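Lime Wash and Silicate Paint on Old Brick Walls
Project report, second year, Building Materials course
January 2022

1. Background of the project

Our group had to choose one surface treatment for outside walls and compare it with another one. We chose lime wash and silicate paint, as both are used on older brick houses and both let the wall breathe. The wall we were allowed to use belongs to a storage building in Skusby. It faces north and was never painted before.

The lime wash was mixed by us from lime putty and water. The silicate paint was a ready product with the name Satudik, sold by the company Nirnine. We used it together with the primer which the company recommends.

2. Preparation of the wall

The wall was brushed with a stiff brush and loose mortar was removed. In two places the joints were so weak that we had to fill them again with lime mortar and wait until it was hard. This delayed the start, and for this reason the first coat was applied only in July, when the weather was warmer than we wanted. Lime wash should not dry fast. We wetted the bricks before each coat and hung sacking in front of the test fields during the afternoon.

3. Application

Each test field received its coats by brush. The lime wash was put on very thin, and it looked almost transparent until the next day. Satudik covered well already with the first coat. Its price is higher, and we paid 700 for the paint and primer together, in local currency, while the lime putty was a gift from the school workshop. 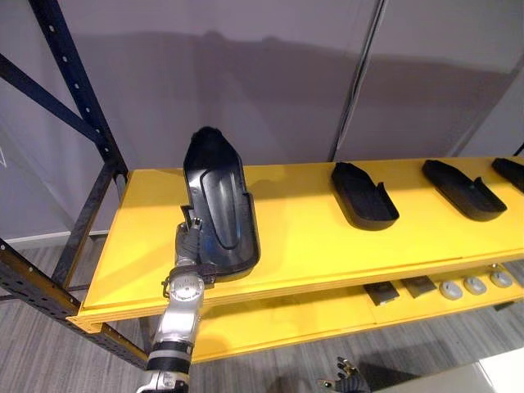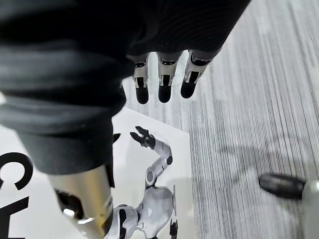

After the report was presented, a reply came from Tang: the comparison is not completely fair, because silicate paint needs a mineral ground and the new lime mortar in the joints was perhaps too young for it. Tang would have waited longer before the primer, and would also have left one field without any treatment. We agree with both points. An untreated field would have cost us nothing.

4. Results

On the lime wash fields, a little white powder came off when we rubbed with a dark cloth. On the Satudik fields nothing came off, but over the new joints the color was uneven, with darker lines. This may be explained by what is written in the reply.

In the rain both surfaces became darker. The lime wash became more transparent and the bricks could be seen through it. After dry weather it was white again. Some people like this effect, but an owner should know it before the work starts.

5. What we would change

The sacking should be fixed better, as the wind took it away two times. We would also write down the wall temperature at every coat. We did it only for the first one, and so we cannot say how much the warm weather influenced the powdering.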